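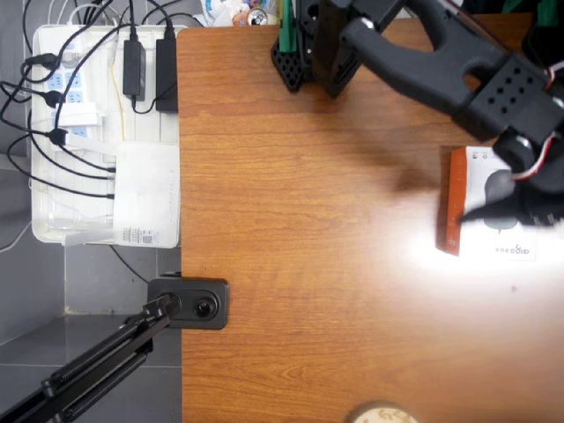

*Vol. 16, No. 3*

**Write Down Where the Power Goes**

I have spent a good part of my working life around robot arms that sit on desks, and I have come to love them, I really have. They are small and patient, and a person can learn more from one in an afternoon than I learned in a whole semester of lectures. But I want to use my page this month to talk about the part of the bench that our rules keep skipping, the stretch between the arm and the wall outlet.

If you read the bench guide we follow at Cerkham (and I did, again, with a big mug of tea, one evening in November), you'll find lovely careful sections on payload, on reach, on how hard a gripper should squeeze a cardboard box. Someone thought long and well about that. Then you get to power and cabling, and there is one sentence, asking us to keep things "tidy and safe." Well, what does tidy mean? A power strip, a couple of adapters and a router sitting together in a clear plastic tray on the floor is a good deal tidier than the same things loose on the tile, and I'm all for trays! You can see into a clear one, and you can pick the whole lot up when it's time to sweep. Still, the cords come and go over the sides however they like, and the guide has nothing to say about that.

I'd like it to say a few plain things. Label both ends of every cord. Keep the walking side of the desk free of loops. Put the plug that cuts the arm's motor power where a hand can find it without looking, and mark it with something bright, so that a visitor could find it too.

The folks at Brimach, where I helped out for a while, had a habit I still admire. Before anyone ran a new gripper they traced the power by hand, touching each cord from the arm down to the wall and saying its name out loud. It felt silly the first time and perfectly natural by the third. Their whole written rule fit on a card. Compare that with the Alinine handbook, which runs to roughly 100 pages and which I have never once seen open on a bench.

Clamps deserve a line as well. We clamp arms and lamps and all sorts of things to desk edges, then trust those clamps for months. Give each one a gentle tug in the morning, please, and write down that you did.

I know the worry, that more rules will scare off the newcomers we worked so hard to bring in. I felt that way myself when we set up the Hyun benches. But the newcomers were the ones asking me which plug was which, and I'd have been glad to point at a label.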